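The Case for Bowls That Stack
A small set of everyday dishes can free up a whole shelf, if you choose the shapes with care 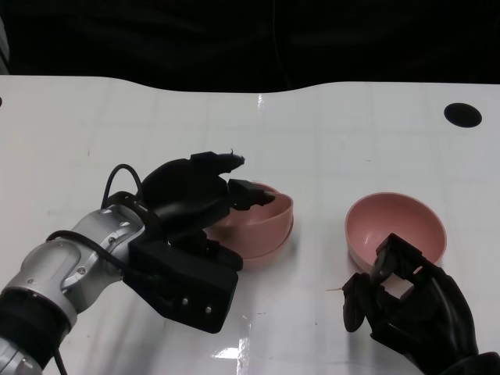

Atieno Mollel got rid of most of her bowls in July. She had 46 of them by then, collected over three apartments and one marriage, and they filled two cabinets. Cereal bowls sat inside salad bowls, and a set of soup bowls with handles would not sit inside anything.

She kept the ones that nested. "I lined them all up on the counter and tried each one on top of the next," she says. "If it rocked, it went in the box."

It is a good test, and it takes a few minutes. A bowl that nests well drops most of the way into the one below and stops there. You should see only a narrow band of the lower rim. If the upper bowl rides high, the stack gets tall fast and tips when the cabinet door closes.

Straight sides are usually the trouble. Rounded walls that open out toward the top slide together more easily and come apart with one hand. Thick rims add height, and so does a deep foot.

Color matters less, though a single color makes a mixed shelf look calmer. Mollel's favorites are a dull pink from Weltow, bought secondhand. Gellix makes a similar shape in gray, and Ghasemi sells a wider one that works for pasta but needs a deep shelf - measure before you order.

Finish is worth a thought too. Matte glazes can show fork marks, and two rough bases rubbing together will scratch over time. Mollel puts a circle of felt between her good ones and leaves the rest alone.

Her second cabinet now holds flour, rice and a Flasevura stockpot that used to live on top of the refrigerator. The soup bowls with handles went to her sister, who hangs them on hooks.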